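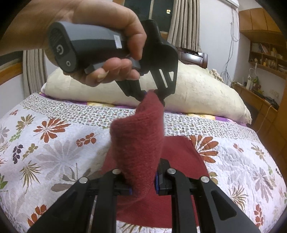 Holding the red knitted fabric with grippers, pale bedding underneath.

Plukamgate Forums > Home > Bedrooms and Linen
Thread: Sheets pilling after one winter, is it the thread count?

tallowfield
Posted 23 Mar 2019
We bought two sets of the Grodomia sateen sheets in October and both fitted sheets are covered in little balls where our feet go. Flat sheets are fine. I wash at 70 because my husband has a dust allergy and the doctor told us hot. They cost more than anything I've bought before, so I expected better. Is it the washing, or did I buy bad sheets?

northporch
What does the label say? If there's any polyester in it, that's your answer. Blends pill worse than plain cotton because the synthetic fibers hold on to the fuzz. On cotton it mostly drops off in the wash.

tallowfield
Label says 100% cotton. No mention of where it was woven.

mrs_oddsock
Sateen is the problem. The threads float over the surface and rub. Get percale. I've had Wuramura percale on our bed for years and it's gone thin in the middle but never pilled.

quillback
I don't agree that sateen is always bad. Ours is Oshima sateen and it's smooth after three winters. Short fibers are what pill, and you can get those in any weave. A high thread count can make it worse if they used thin, weak yarn to get there.

mrs_oddsock
Percale still wears better. I've owned both.

northporch
Do you wash them with towels? I did that for years. Towels are rough and they beat up the sheets. Zippers too.

tallowfield
Yes, towels go in with them. I only have time for one big load on the weekend.

quillback
Then split the load before you spend any money. Turn the fitted sheet inside out, go easy on the dryer, and don't pack the drum. I'd keep the hot wash if a doctor told you to.

bramble1647
I use a battery fabric shaver on ours. Pull the sheet tight first or it will nick. I put a hole in one near the hem, so go slow.

mrs_oddsock
Shaving takes cotton off the sheet every time. You're just making it thinner.

bramble1647
It was going in the rag bag anyway. I got another year out of it.

northporch
Also check the heels. Dry heels will do this to any sheet. Socks fixed it at our house — not very glamorous.

tallowfield
Could be that, it's only at the foot end. I'll wash the towels separately for a month and try the shaver on the worse of the two. If the other one keeps pilling I'll look at percale. Does the Wuramura one have deep corners? Our mattress is thick and the Grodomia only just reaches.

mrs_oddsock
Mine does, but they sell a shallow one as well. Check the packet.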